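From the Laundry Swap: winter bits and bobs

Hello again, everyone, and thank you for bearing with us while the heating was being seen to. It has been a busy few weeks at the Testard Road wash house, and I'm so pleased to say that the October coat appeal brought in £1,025, which will keep the drying room going well past Easter. The Edwards family gave us a whole afternoon of ironing on top of that, and I don't think I've ever seen so many shirts on hangers!

Now, a few of you have asked about drying things indoors at this time of year, when the line is no use and the windows stream every morning. Leokadia Walczak ran a little evening on it last week and I came home with pages of notes. Her main advice is to give everything a second spin before it comes out of the machine – 15 minutes is plenty – and then shake each piece hard before you hang it. Leave a good gap between the heavy things, put jumpers flat on a towel, and open a window at the top even if it feels daft in November. She also says to keep towels away from the bedroom, where the damp does most harm, and if you have a bathroom with a fan, shut the door and let it run.

The airers we lend out are going fast. There are 2 left at the time of writing, both the tall folding sort, and you can put your name down at the desk or catch me after the Thursday coffee morning. Please do bring them back by the end of the month if you can, as the Firnivent Court residents are waiting for theirs.
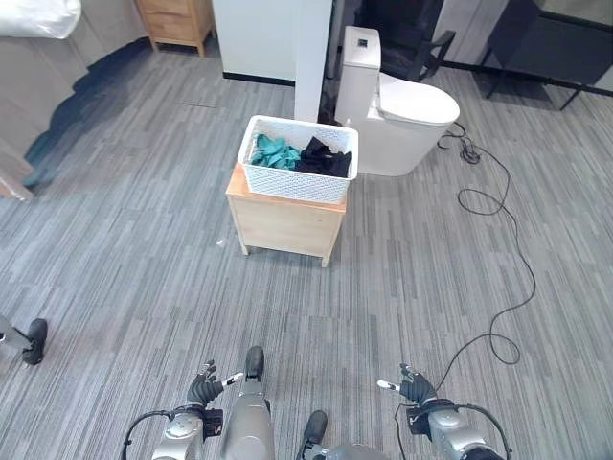

And if you have spare pegs lurking in a drawer, we would love them, wooden or plastic, any colour at all. Pop them in the tin by the door on your way past.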